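Collcombe Home Textiles Reuse Project
Progress report to the Jekness Fund, second reporting period
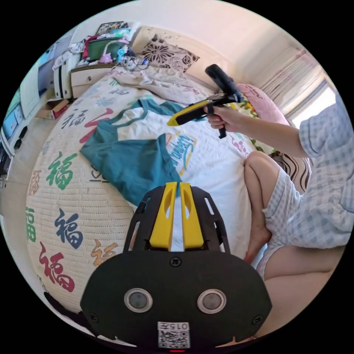
The period covered by this report runs from the start of June to the end of October. It follows the headings in the grant agreement, except that storage and transport are reported together, as we agreed by phone. Figures are taken from the intake book and the van log. The accounts went to your finance office separately.

Prepared by Olesia Mykhailiuk, project manager
5 Nov 2020

Summary

We took in 2,579 items of bedding and household linen during the period and placed most of them with households or partner agencies. The mending room reopened in June after the spring closure, with fewer people allowed in at a time. The Nesgate collection point is open. The planned Saturday sewing course did not run, and we are asking to move that money. Laundry costs were over budget and are likely to stay over budget through the winter.

Intake

Donations were slow in the first weeks after reopening and then came all at once. A lot of people had cleared out closets during the spring and had been keeping bags in the garage until we could take them. We had to close the Collcombe door to drop-offs twice, for a few days each time, so that sorting could catch up. The second time we put a notice on the website two days ahead, which cut down on bags left outside overnight.

Sheets and pillowcases still make up the largest share. Bedspreads and quilts are next, and these take the most time per item. Many are too large for the machines we own and have to go out to the commercial laundry. Towels are down compared with the first period. Curtains are up, and we have been turning some of them away because very few families ask for them and they take a full shelf each.

Items we can't place go to the rag merchant in Sulemana Street. The price per pound fell over the summer and has not come back. We had budgeted a small income from this and have now taken it out of the forecast.

Since September each item has been held for three days before it is handled. The holding area is the old packing room. It works, but it means packing is now done in the hallway, and on delivery mornings it is hard to get past.

Mending

The mending room can hold four people at once under the current rules. Before March it held nine. We moved to two shifts, morning and afternoon, and most of the regular menders were willing to change their hours. Three older members have stayed home and do handwork there. Work goes out to them in the van on Tuesdays and comes back the following week.

The home mending has gone better than we expected and we would like to keep it after the restrictions end. Some jobs suit it well, such as binding edges, replacing ties on duvet covers, and closing small seams in quilts. It doesn't suit anything that has to be spread out flat. We tried sending a double bedspread home with one member and she had to clear her living room floor to work on it. Large pieces now stay in the building.

We bought two used sewing machines with the equipment money. One has been reliable. The other needed a new foot pedal in its first week and has since been back for a tension problem. The dealer covered the second repair. The walking foot for quilted fabric was on back order for most of the summer and arrived in October. Until then we were basting heavy layers by hand, and the quilt shelf got badly behind. At the end of the period 43 quilts and bedspreads were waiting for repair. We expect to clear these by the middle of the next period if we can keep one person on them for two shifts a week.

Distribution

We made up bedding packs for 130 households. Most were referred by the housing office or by one of the two schools, and the rest came in on their own. A standard pack is two sets of sheets, a blanket or quilt for each bed, and towels. Families can ask for particular sizes, and since August the referral form has had a space for this. Before that we were getting packs sent back because the sheets didn't fit, mostly bunk beds and toddler beds.

We also changed how people choose. In the first period families came in and picked from the shelves. That can't happen now, so we send a short list and ask about colors and whether anyone in the home has allergies to wool or feathers. Several families said they missed being able to look for themselves. One mother told the driver she would have taken anything with flowers on it and had been sent gray three times. We have since started putting patterned and plain items on separate shelves, so that the packers can follow a request without going through the whole stack.

Demand for warm bedding went up sharply in the last two weeks of October. We have enough blankets for November at the present rate. We do not have enough twin-size quilts, and an appeal for these will go out in the next newsletter.

Nesgate collection point

The Nesgate point opened in July, a month later than planned. The delay was over insurance for the shared entrance. It is open two afternoons a week and is run by one paid worker for six hours in total. Donations there are smaller in number than at Collcombe but in better condition, and very little from Nesgate has gone for rags.

There is no storage on site beyond one cupboard. Everything has to be moved the same day or the next morning. This was manageable through the summer. It will be harder once the van is also making winter deliveries, and we have asked the building manager whether the room behind the stairs could be used. We haven't had an answer yet.

Storage and transport

The van made 29 runs outside its regular route, mostly to collect from people who could not get to us. It passed inspection in August and had new rear tires. Fuel was under budget. The driver's hours were over budget by a small amount because unloading takes longer with one person than with two.

Shelving in the main store was put in as planned. The bottom shelves turned out to be too close to the floor along the outside wall, and some folded sheets picked up a musty smell in the wet weather at the end of August. They were washed again and were fine. The bottom row along that wall is now used for pillows in sealed bags only. We have bought a small dehumidifier out of the repairs line and empty it every morning.

Laundry

This is the main cost problem. The agreement with the commercial laundry was based on the number of loads in the first period. Everything is now washed on arrival, including items that come in clean, and the large quilted pieces are charged at a higher rate because they are dried separately. The laundry has been fair with us and gave a lower rate for loads brought in on Mondays. Even so, we spent the full year's laundry money by the end of September and have been using reserves.

We looked at buying a larger washer of our own. The drain in the utility room would need to be replaced first and the landlord will not pay for it. We have two quotes for the drain work and will send them if the Fund is interested, but we are not asking for this now.

Training

The Saturday sewing course was meant to start in September with eight places. We could not run it in the mending room under the present limits, and the community hall was not taking bookings. We considered doing it online. When we called the people on the waiting list, most of them did not have a sewing machine at home and several did not have a good internet connection, so we dropped the idea.

In place of the course we wrote two short printed guides, one on patching sheets and one on washing quilts and bedspreads at home. These go out in the bedding packs. The washing guide is the one people have mentioned. It says to check the seams first, use cool water, skip the fabric softener, and dry the piece flat or over two lines so the filling does not bunch at one end. A second printing will correct a mistake in the line about bleach.

Staffing

The store assistant left in August for a full-time job. The post was empty for five weeks and was filled in late September at the same hours. The new assistant has finished her first month and has taken over the intake book. No other changes.

Changes requested

We ask the Fund to approve moving the unspent course money to laundry for the rest of the grant year. It would cover most of the expected overspend. The remainder would come from our own reserves.

We also ask to carry the printing money forward, as the second printing will fall after the end of the budget year.

Work for the next period

Clear the quilt repair shelf. Run the appeal for twin-size quilts and children's bedding. Settle the storage question at Nesgate. Meet the laundry about a new rate before the current one runs out in January. Review the referral form with the housing office, who have asked for it to be shorter.

The van log and copies of both printed guides are attached. The intake book is kept at Collcombe and can be seen there by appointment.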